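Notes for Week 7: What to Watch at a Demonstration

Introduction to Automation in the Workplace
Instructor: Lorena Escobar

Read these before the follow-up discussion. They cover the open day at the Casevholm lab on Saturday, October 17, 2020, and they assume you have your own notes in front of you. If you missed the visit, borrow someone's notes first. Mine are opinionated and you should have a second source.

1. Before the visit

We spent two classes on vendor claims, so you already know my view of the word "autonomous." The invitation from Casevholm used it four times on one page. It promised a two-armed household robot that "handles everyday clutter with human-level care." I asked Gerardo Villa, who was our host, what human-level meant in that sentence. He said it was a goal. The invitation did not say it was a goal.

Keep this habit. When you get an announcement, mark every verb in the present tense and ask whether the thing happens now, happened once, or is supposed to happen later.

The other figure on the page was 1,246 "successful manipulations." We could not find out over what period, on which objects, or out of how many tries. A count of successes with no count of attempts tells you how long somebody kept the machine running. It says nothing about how well it did.

2. The setup

Open days are arranged. I don't mean that as an accusation, since any lab would tidy its cables and pick its best hour. But the arrangement is part of the result, and you should write it down first, before anything moves.

Things to note on arrival:

Who chose the objects, and when.
Whether visitors may add or move anything.
Where the operator sits, and what is within reach.
Whether there is a stop button and who has a hand near it.
How the robot is fixed in place, if it is.
What the lighting is like compared with an ordinary room.

Several of you wrote down the objects and skipped the operator. The operator was Tarcísio Teixeira, at a table behind the visitors' rope, with a screen turned away from us. That matters a great deal. A robot steered by a person can look exactly like a robot running on its own, and from the rope you would have no way to tell. Mr. Teixeira was open about it when asked: some parts of the session were guided by hand and some were not. He could not say on the spot which parts had been which.

3. The tidying task

The main item on the program was shelf and desk work. Casevholm calls it "home reset." The robot is supposed to take things that are out of place and put them where they belong, and to wipe down surfaces as it goes.

Start with the phrase "where they belong." A teddy bear can belong on a shelf, on a bed, or under one arm of a four-year-old. Somebody has to decide, and the decision is made in the software well before the arm moves. I asked whether a household could change those choices. The answer was yes in principle. Put "in principle" on your list next to "autonomous."

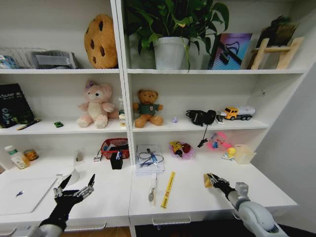 Soft things and hard things are separate problems, and you should score them separately. A plush toy forgives a bad grip. You can squeeze it too hard, catch it off center, or take it by an ear, and it still comes along. A ruler lying flat on a desk is far less forgiving, and so is a pen. Cable is worse again. When you read that a system handles "hundreds of household items," ask how many of them are soft, how many stand upright, and how many are thin and flat. In the handout we were given, Casevholm lists 278 items and sorts them by room, which is no help at all with this question.

The same goes for the hand. A hand with fingers looks more capable than a simple two-part clamp, and audiences warm to it. Štěpánka Matoušek pointed out in the van that she had started rooting for it within a minute. Good observation, and an honest one. Fingers are a reason to ask more questions. How many of them move separately? Are they all needed for the job being shown? Could a cheaper hand do it?

Wiping deserves its own line in your notes. A sponge moving over a surface is easy to show and hard to judge from a distance. Clean is a result, and motion is only motion. Unless someone marks the surface beforehand and checks it afterward, you have no measurement.

4. Comparison with the Helska arm

In the first week of October we looked at the Helska packing arm, which does one job in one place. I was hard on it in class. After the open day I am slightly less hard on it. Helska tells you the box sizes it accepts and the weight at which it stops working. You can hold them to that. A general household robot has no such list, so it is very difficult to catch it failing at something it promised to do.

Ľubica Skála disagreed with me on this and I want her argument in the notes. She says a narrow machine gets a narrow test, and that a messy shelf is closer to real life even when the lab has arranged the mess. That is fair. I would still like to see the shelf arranged by a visitor.

5. For discussion

Bring one page, typed. Choose a claim from the Casevholm handout and rewrite it so that it could be shown false. Say what you would count, how many trials you would ask for, and what would make you change your mind. If you ask for 1,000 trials, explain who is going to sit through them.

Reading: the Charvát chapter on staged trials, all of it, including the appendix. The Ulletti brochure is optional - skim it for the verbs.

Pages are due at the start of class. Late ones go in my mailbox, not under the door.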